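The Restaurant at Number Nine

The restaurant opened in September, in the back room of the flat above the launderette in Dernbridge, and by the end of its first week Sylvain Chevalier had been thrown out of it twice.

The first time was for asking to see a menu. The second was for paying with real money, which the proprietor examined, declared foreign, and kept.

The proprietor was his granddaughter Solange, who was five and had firm views on catering. She had inherited the business from herself, having previously run it as a hospital. The white table stayed where it was. The patients were let go.

"Name?" she said.

"You know my name. I taught you to spell it."

"Have you booked?"

He had not booked. He stood in the doorway in his socks while she consulted the back of an old Leclerc receipt, running a finger down the price of butter.

"We can do you at three," she said.

It was five to three. Sylvain went and waited in the corridor, where there was already a queue. The queue was his neighbour, Lucienne Rey, who had come up to borrow a stepladder and been told there was a wait.

"How long have you been here?" he asked.

"Long enough to have had a drink brought out to me."

"What sort?"

"Air," said Lucienne. "A generous measure, I thought."

They sat on the shoe bench. Lucienne had run a proper restaurant once, on the coast, with tablecloths and a man who came about the drains, and she had sold it to a cousin of Pascal Pruvost for less than the ovens had cost her. She did not talk about it much. When she did, it was usually to say that 3000 francs was a ridiculous sum to have spent on a fish kettle, and that she would do it again.

At three the door opened the width of one eye.

"Both of you," said the eye. "But you have to share."

The seating was one stool and an upturned crate that had once held Zasness soap powder. Lucienne took the stool, having the worse knees. Sylvain lowered himself on to the crate in stages, like something being delivered.

"Today," said Solange, with her hands behind her back, "there is ketchup."

"And with the ketchup?" asked Sylvain.

"A plate."

Lucienne put on her reading glasses. She had eaten, in her time, a pigeon served under a glass dome full of smoke, and a soup that a young man named Romain Delaunay had described to her for so long that it went cold. She looked at the dish before her with professional interest.

"You've served it whole," she said.

"It's fresher."

"And what comes after?"

"Strawberry," said Solange. "Then banana. The banana is already peeled because people were being silly about it."

"Which people?" said Sylvain.

She gave him a look he remembered from her mother, and from her mother's mother before that, who had also not cared to be questioned while serving.

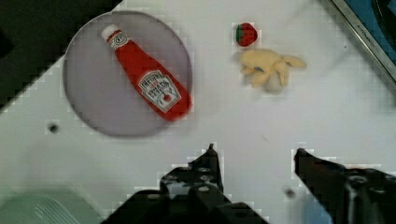

The Second Course

It emerged that the strawberry could not be had until the ketchup was finished. This was a rule. There were a good many rules, and most of them had come into force since Sylvain sat down.

He mimed a mouthful. Solange watched his throat.

"You didn't swallow."

He swallowed. Lucienne, who knew how to behave in other people's dining rooms, dabbed the corner of her mouth with her scarf and asked whether the chef would consider giving up the recipe.

"It's a secret," said Solange. Then, after a struggle, "It's tomatoes."

"I did wonder."

"You can have the strawberry now. He can't. He's still got all that."

So Lucienne had the strawberry, lifting it by the green part and setting it down again exactly where she had found it — a courtesy that did not go unnoticed. She was asked if she would like to see the kitchen. Sylvain, who had been coming to the place since it opened and had bought the plate, was not asked.

The kitchen was behind the curtain. He could hear them in there, talking over the tap that wasn't a tap.

"Do you get many in?" Lucienne was saying.

"Only Grandad."

"One regular is worth a hundred tourists. I used to have a man who came in for the same veal every week and complained about it every week. I'd have wept if he'd died."

"Did he die?"

"He moved to Dostero. It comes to the same thing."

There was a silence in which, Sylvain supposed, Solange was thinking about Dostero. He looked at the banana. It was yellow and soft and seemed to be taking the whole afternoon rather better than he was. He reached out, and had got as far as touching it when the curtain moved.

"That's for after," said two voices.

He put his hand back in his lap.

The bill arrived on the Leclerc receipt and was for nine. Nine what was not stated. Sylvain felt in his cardigan and came up with a button, a bus ticket and a cough sweet, and laid them next to the plate. Solange took the button, considered the sweet, and pushed the ticket back across the table with one finger.

"We don't do those," she said.

Lucienne paid with a hairpin and was given change. She was also given a job, starting tomorrow, with a trial period and no days off. She told Sylvain about it on the landing with the stepladder under her arm, trying to sound put upon.

"What are the wages?" he asked.

"Air."

"You should hold out for the banana."

"I did," said Lucienne. "I get it on my birthday."

She went down one stair at a time, the stepladder knocking against the banister. When he turned round, the door to the back room was shut, and a sheet of paper had been stuck to it at about the height of his belt. It said FUL.

He knocked anyway.

"Have you booked?" said Solange.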